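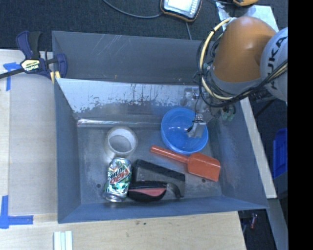
Gray bin with the blue bowl, the orange scoop and the packing tape.

28/02/2018

Kiln notes, continued from the page with the coffee on it.

Opened the kiln this morning. Shelf from the last glaze firing is a mixed bag, mostly the kind of bag you don't want. The matte white over Kundau stoneware came out glossy on the top shelf, matte on the middle shelf, and on the bottom shelf it looks like wet chalk. One recipe, one bucket, one brush, three glazes. If I could do that on purpose I'd sell it.

Tile 621 is the exception. Good satin surface, no pinholes, edges broke to a warm tan the way the sample photo in the binder promised. Naturally 621 is the tile where the recipe on the back reads "as before, bit more frit." It's my handwriting. I have asked myself several times today what I meant by it and I'm not being helpful.

Candidates for "a bit more":
- the batch I mixed when the small scale was drifting
- the batch where I topped up with the Collado frit from the second bag, the one with no date on it
- both, in the same bucket, which would be like me

Plan is to bracket it. Start from the base recipe, step the frit up in even increments, take the difference out of the silica, leave the clay alone. Write the percentages on the tile in iron oxide before it gets glazed, in actual digits.

Kiln log. Controller (Trokari, the old unit with the cracked bezel) held at 497 C for most of an hour on the way up, then carried on as though we'd all agreed not to mention it. There's no hold programmed anywhere near there. I scrolled through every segment. My first thought was a tired relay, second thought was the thermocouple, third thought was lunch. After lunch I checked the thermocouple terminals and one of them took nearly a full turn of the screwdriver, so that's my suspect for now. Will run it empty to the same temperature and watch. By "watch" I mean sit next to it with a thermos and resent it.

Witness cones disagree with the controller, as usual. Top cone bent well past where it should be, bottom cone standing up straight as a guardsman. So the top is hot and the bottom is cold, and that accounts for the three whites without needing any of my more interesting theories. I've crossed those out on the previous page but left them legible for the entertainment of others.

Price of a new controller plus elements, as quoted by the place in Custia: around 4000, fitting not included. I tightened the screw again. 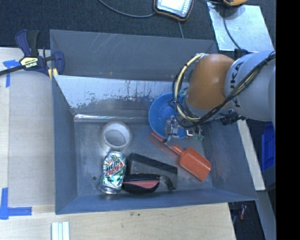
Bin from the same day, streaks down the upper wall.

Sieving. The gray slip went through the 80 mesh with no trouble and through the 120 with a lot of trouble. Most of what stayed behind was dried crust from the bucket rim, so whoever scrapes the rim back into the bucket (me) should stop. Wiped all the rims down with a sponge, threw the crusts in the reclaim and relabeled the lids. Two lids had the same label. One of those buckets was tin white and the other, going by the fizz when I tried a drop of vinegar on it, has plenty of whiting in it. Neither was the thing on the label.

Specific gravity: the matte white was a good deal thicker than it was last time. That's evaporation, plus a lid that sits on the bucket the way a hat sits on a dog. Thinned it back down with a little water at a time and tested between each. Don't do it by eye. I did it by eye in April and we're still finding crawled mugs at the back of the shelf.

To do before the next firing:
- empty run, log the temperature every few minutes through the 400s and 500s
- cones on all shelves, including the bottom one, even though we know what it's going to say
- bracket tiles for 621, five of them, bisque is already done
- move the bottom shelf up a notch and leave a gap in the middle of the top one
- new tape on the reclaim lid
- find the date on that frit bag or admit there isn't one

Kiln is off at the wall. Kiln wash is drying on the good shelves, so please don't stack anything on them, even if they look like a table.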